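Restoring the pile on stiff terry towels

Terry stiffens when detergent and lime stay in the loops. The method below suits cotton towels of any weight. Do not use it on towels with a glued trim.

1. Weigh the load dry. Keep it under 2307 g for a standard drum.
2. Wash at 60 degrees with half the usual powder and no softener.
3. Add 800 ml of clear vinegar to an empty drum tub, top up with cold water and soak for an hour. 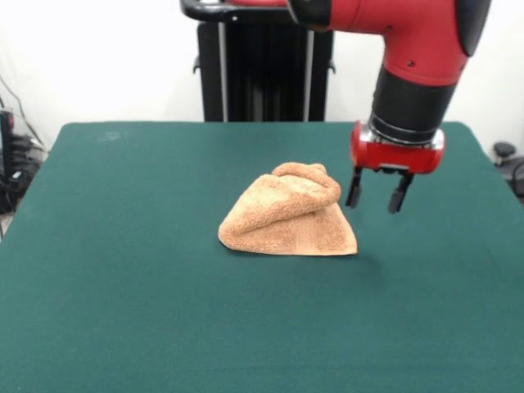 Household Notes, no. 587

4. Rinse twice. If the second rinse still foams, repeat it.
5. Spin at a medium speed. A fast spin flattens the loops. 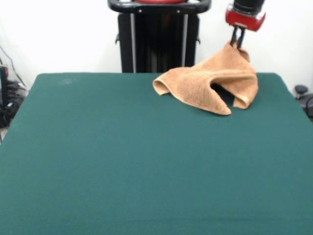
Fig. 1. Tan terry towel, raised over the table.

6. Shake each towel by the short edge, ten times per end.
7. Hang by the hem, with no fold over the line. Leave a hand's width between towels.

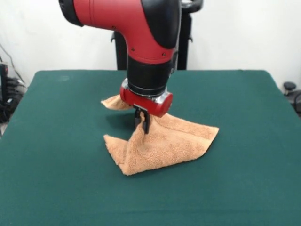
Fig. 2. Towel partly lifted.

In hard water areas such as Lutden, repeat step 3 every January and again in summer. Never mix vinegar with bleach.

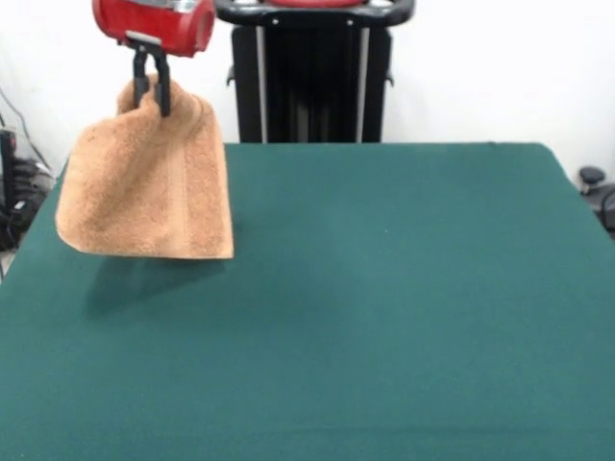
Fig. 3. Held near one corner, bottom hem nearly level.

Store towels folded in thirds, without pressing. Iron only the flat woven border.

Text: Hannelore Janssen. Checked by Musa Lawal, 19/11/2021.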